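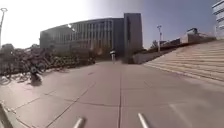 Heltovの姓異表記マージで、Flodwood家の系統が一つに潰れてしまう件です。同じ村の出でも、Flodwood姓には綴りの違う二つの流れがあって、教区簿冊でははっきり別の家として扱われています。ところが8月の更新のあと、家系ビューを開くと両方が同じ枝にぶら下がるようになりました。欲しい表示は、淡い灰色の敷石の真ん中を細く暗い目地がまっすぐ奥へ走って、左と右を分けている、まさにあの感じです! 左にFlodwood、右にFludwode、間に線が一本。更新前はそう見えていたので、機能そのものはあるはずなんです。

**件名:** 姓の異表記グループが家系の境界を無視して統合される
**報告者:** Lamai Sangkhawat
**担当:** Ravinder Friesen
**製品:** Heltov(姓索引モジュール)
**優先度:** 中 → 高
**状態:** 解決済み

## 再現手順

1. 姓索引で「Flodwood」を検索する
2. 「異表記を含める」をオンにする
3. 地域をParmontに絞る
4. 任意の人物から家系ビューを開く

期待する結果:語源メモの異なる系統が別々の枝で出る。
実際の結果:105件すべてが一つの枝に入り、語源メモも先頭の一つしか出ない。

語源メモのことを少しだけ書かせてください(ここが大好きなので長くなります)。Flodwoodのほうは、古い英語で水の流れを指すflōdと、森を指すwuduの組み合わせだろう、という説でメモを作っています。Fludwodeのほうは、Parmontの地代帳で土地の呼び名として先に現れて、人の姓になるのはもっとあとです。音はほとんど同じなのに、入ってきた道が違う。姓の研究で一番わくわくするのはこういうところで、そこが一つに潰れると、調べた甲斐がごっそり消えてしまいます。

## やりとり

**Ravinder Friesen 9:40**

詳しい報告をありがとうございます。語源メモ、面白く読みました。手元でも再現しています。確認したいことがあります。

- 類似度のしきい値はいくつになっていますか。設定 → 姓索引 → 照合、にあります
- 「系統を固定」の印は付いていましたか
- 索引の再構築は更新後に一度でも実行しましたか

**Lamai Sangkhawat 10:15**

早い! 助かります。しきい値は90です。更新前の値は控えていませんが、自分で触った覚えはありません。系統の固定はFludwode側の20件に付けてあって、今も鍵の印は見えています。なのに家系ビューでは効いていません。再構築はまだです。手作業で直した読みが飛ぶのが怖くて。

**Ravinder Friesen 10:50**

再構築で手入力の読みは消えませんが、念のため先に書き出しをお願いします。形式は「完全(メモを含む)」で。「標準」だと語源メモが落ちます。

**Lamai Sangkhawat 11:30**

書き出して、再構築しました。結果は変わらずです。ただ、一つ発見がありました! 検索結果の一覧では、ちゃんと二つに分かれて出るんです。潰れるのは家系ビューに移ったあとだけ。一覧の「グループ」列を見ると、Flodwoodが1、Fludwodeが2になっています。

それと、ついでに他の姓も試しました。Liで検索すると、もっと派手なことになります。漢字表記が「李」と「黎」の家が同じ枝に入って、しかも片方の漢字だけが見出しになります。ローマ字では区別できなくても漢字欄を見れば別の姓なので、しきい値だけの話ではない気がしてきました。

**Ravinder Friesen 13:05**

Liの例が決め手になりそうです。家系ビューは、一覧とは別に姓の照合をやり直しているようで、そのとき漢字欄も固定の印も読んでいません。開発のTanner Pelletierに回しました。

**Tanner Pelletier 14:20**

見ました。8月の更新で、家系ビューの読み込みを速くするために照合キーを短くしています。短いキーには、音の要約しか入っていません。FlodwoodとFludwodeは要約すると同じ文字列になるので、グループ番号が違っていても上書きされます。Liも同じ理屈です。

当面の回避策:

- 設定 → 家系ビュー → 「高速読み込み」をオフ
- 表示中の家系をいったん閉じて開き直す

オフにすると、大きな家系では開くのに少し待つかもしれません。

**Lamai Sangkhawat 14:45**

分かれました!! Flodwoodの枝とFludwodeの枝が別々に出て、語源メモもそれぞれに付いています。待ち時間はまったく気になりません。鍵の印も効いています。

一つだけ残っています。Dwight Pennerさんから共有してもらった家系ファイルを開くと、こちらはまだ一本のままです。向こうの保存は更新のあとです。

**Tanner Pelletier 15:30**

共有ファイルには、保存した側の短いキーがそのまま書き込まれています。開く側の設定では直りません。Pennerさんのほうで高速読み込みをオフにして、「別名で保存」をしてもらってください。上書き保存だとキーが作り直されません。

**Dwight Penner 16:10**

横から失礼します。言われたとおりに別名で保存して送り直しました。自分の画面でもFludwodeが独立して出ています。地代帳の写しにある「atte Fludwode」もこちらの枝に入りました。前置詞付きの綴りは別の姓と見なされると思い込んでいたので、うれしい驚きです。

**Lamai Sangkhawat 16:25**

Dwightさんのファイル、受け取りました。完璧です! atte付きが入るなら、これまで保留にしていた「de Fludwode」も試せますね。今夜やります。

## 修正版の確認

**Tanner Pelletier**

修正版では、短いキーの末尾にグループ番号と漢字欄の値を足しています。高速読み込みはオンに戻して構いません。古いキーを持つファイルは、開いたときに作り直すかどうかを尋ねます。

**Ataberk Karabulut**

試験担当です。修正版で見た項目を残しておきます。

| 項目 | 結果 |
|---|---|
| Flodwood / Fludwode、高速読み込みオン | 別の枝で表示 |
| Li(李)/ Li(黎) | 別の枝で表示、見出しの漢字も正しい |
| 漢字欄が空のLi | 独立した「未確定」の枝に入る |
| 系統を固定した人物 | 固定を維持 |
| 更新後に保存された共有ファイル | 確認が出て、作り直し後は正常 |
| 語源メモの表示 | 枝ごとに表示 |

漢字欄が空の場合の「未確定」は、以前は多いほうの枝に吸われていました。仕様の変更になるので、ヘルプの「異表記と系統」の項も書き換えます。

**Lamai Sangkhawat**

修正版を入れました。高速読み込みをオンにしたまま、ちゃんと二本です。「未確定」の枝、すごくいいですね! 分からないものが分からないまま置いてあるほうが、あとから史料に当たるときにずっと楽です。

要望を一つだけ。グループ列の番号に好きな名前を付けられるとうれしいです。「1」「2」より「流れの森」「Parmont地代帳」のほうが、開くたびに楽しいので。de Fludwodeの結果は、異表記のスレッドのほうに載せておきます。

**Ravinder Friesen**

名前付けの件は要望として別チケットに起こしました。本件は解決済みにします。再発したときは、書き出しファイルを添えてこのチケットに返信してください。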